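November, notebook, 14:10

Rules for the folding task, agreed with Morenike and Lutz after the morning discussion.

1. Fingers fully open before coming near the cloth.
2. Hands stay on the handles, never on the garment.
3. Pads are wiped every 13 episodes. Write it in the log.
4. If one gripper is not in view, stop and repeat. Do not repair it later.

I am still not sure about rule 4, it costs us much time. Ask Olumide.

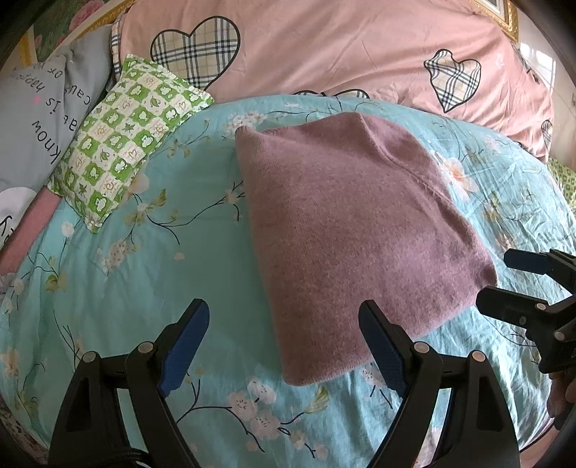 Pink sweater on the bed, both grippers in view, fingers open (rule 1).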